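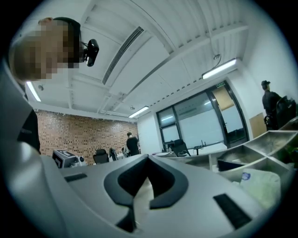

White ceiling with exposed beams, a slotted air vent and fluorescent tube lights.

Cleaning Ceilings, Beams, Air Vents and Tube Lights

October 22, 2026
By the Kiscombe Household Advice Service

Ceilings are usually left out of the regular cleaning schedule. In kitchens and workshops, where cooking vapor and fine dust rise and settle, the upper part of the room should be cleaned twice a year, before the heating season and again when it ends. The guidance that follows applies to painted ceilings with exposed beams, long slotted air vents and fluorescent tube fixtures. It replaces the ceiling section of our earlier sheet on workshop walls, which was withdrawn in September.

Before starting

Look at the whole ceiling with the lights on, then again with the lights off and daylight coming in from the side. Marks that disappear under direct light often show clearly in side light. Note any yellow or brown ring, any blistered paint and any crack that follows the line of a beam. Rings and blisters may point to a leak and should be looked into before anything is washed or painted. Do not scrape or sand old paint unless it has been tested for lead, and do not disturb textured coatings of unknown age.

Move benches, tables and small appliances out from under the area to be cleaned. Heavy items that cannot be moved should be covered with a clean cotton sheet, with plastic over the top. Plastic alone is acceptable for a short job but becomes slippery where it reaches the floor.

Turn off the heating or cooling system at the thermostat and wait for the air to stop moving. Turn off the lights at the breaker, not only at the wall switch, before any fixture is touched. Use a battery work light placed on the floor or on a shelf.

Supplies

Stepladder or work platform of suitable height
Extending duster with a washable head
Vacuum cleaner with a soft brush attachment
Two buckets
Flat microfiber mop with a long handle
Mild dish soap
Cotton cloths, several of them
Safety glasses and a dust mask
A cap or scarf for the hair

The ladder should stand level on a hard floor with all its feet in contact. A folded cloth or scrap of wood under one foot is not a safe correction. Readers who own the Vadell platform step should note that its side rails lock separately and that both must be set before the top is stood upon.

Exposed beams

Begin with the beams. Dust collects on any ledge and along the joint where the beam meets the ceiling, and it will fall on surfaces below. Vacuum first, using the soft brush and moving along the beam in one direction. Follow with the extending duster for corners that the brush does not reach.

Painted beams may then be wiped with a damp cloth. Bare or oiled wood should be dusted only, or wiped with a cloth that has been wrung out very hard and followed at once by a dry one. Steel beams may be treated as painted beams, but any rust should be left dry and reported to whoever looks after the building.

Cobwebs are best lifted with a twisting motion. Pressing them against a white surface leaves a gray streak that then has to be washed.

White painted ceilings

Flat ceiling paint marks easily. Test the cleaning solution on a small area behind a beam or above a cabinet and allow it to dry fully before judging the result. If the tested patch is shiny, chalky or lighter than its surroundings, the ceiling should be dusted only.

Where the paint can be washed, add 2 teaspoons of mild dish soap to a bucket of warm water. Fill the second bucket with clean water for rinsing. Divide the ceiling into sections, using the beams as boundaries, and finish each section before moving to the next. A section of 80 square feet is a reasonable amount of work between changes of water; in a kitchen with heavy grease the water will need to be changed sooner.

Work with the mop damp and never dripping. Pass over the section once with the soap solution, once with clean water, and then dry it with a cloth fixed over the mop head. Overlap the strokes slightly. Keep water well away from light fixtures, smoke alarms and vents.

Grease above a stove may need a stronger product. The Dosum kitchen degreaser is suitable for washable paint when diluted as shown on its label, and should be rinsed twice. Bleach should not be combined with any other cleaner - this applies to leftover solution in the bucket as well.

Slotted air vents

A long, narrow vent set between beams is known as a linear vent or slot diffuser. Dust gathers along the edges of the slots and on the ceiling next to them. Dark streaks beside a vent are usually dust carried in the room air and do not always mean that the ducts are dirty.

Vacuum along the length of the vent with the soft brush, holding the hose so that it does not drag on the blades. Wrap a thin cloth around a plastic ruler, dampen it lightly and draw it through each slot. Do not use a screwdriver or a knife. Many slot vents have small adjustable blades inside, and their position sets the direction of the air. Make a note of the position before cleaning and return any blade that shifts.

If the vent cover is designed to be removed, a second person should support the far end while the fasteners are taken out. Wash the cover in soapy water, rinse it, and let it dry completely before it is put back. Covers that have been painted to the ceiling should be cleaned in place.

Replace or wash the system filter on the same day. A clean vent served by a clogged filter will be gray again within weeks.

Fluorescent tube lights

With the breaker off, allow the tubes to cool for 30 minutes. Dust the outside of the fixture first. If there is a plastic cover, remove it, wash it in lukewarm soapy water and stand it on edge to dry. Rubbing a dry plastic cover with a dry cloth builds up static and draws dust back to it.

Wipe each tube with a dry or barely damp cloth, supporting it near the middle. Never spray liquid toward the fixture. To remove a tube from the common type of holder, turn it a quarter turn and lower it straight down. Tubes with blackened ends are near the end of their life and may be replaced while the ladder is in position. In fixtures that hold 2 tubes, replace both together.

Fluorescent tubes contain a small amount of mercury. Used tubes should be taken whole to a collection point and should not be placed in household trash without checking local rules. If a tube breaks, have everyone leave the room, open a window and keep the heating or cooling off. Return after the air has cleared, pick up the pieces with stiff card and sticky tape, and seal them in a jar. A vacuum cleaner must not be used.

A tube that flickers after cleaning may simply be seated badly. Turn off the power, let it cool and reseat it once. If the flicker continues with a new tube, the fixture should be checked by an electrician.

Finishing

Leave the floor coverings down until the beams, vent and fixtures are dry. Fold the sheets inward and shake them outdoors. Restore power at the breaker, then restart the air system and let it run for an hour with the room otherwise out of use. Some dust will come down during this time - wipe the counters and benches last.

Keep a written note of the date, the cleaner used and the type of tube fitted. The Visser household record card has 3 lines for ceiling work on its reverse side.

Related items
Washing Painted Kitchen Walls
Choosing a Stepladder for Indoor Work
When to Change a Furnace Filter
Removing Grease From Cabinet Tops
Safe Storage of Household Cleaners
Dust Control in the Small Workshop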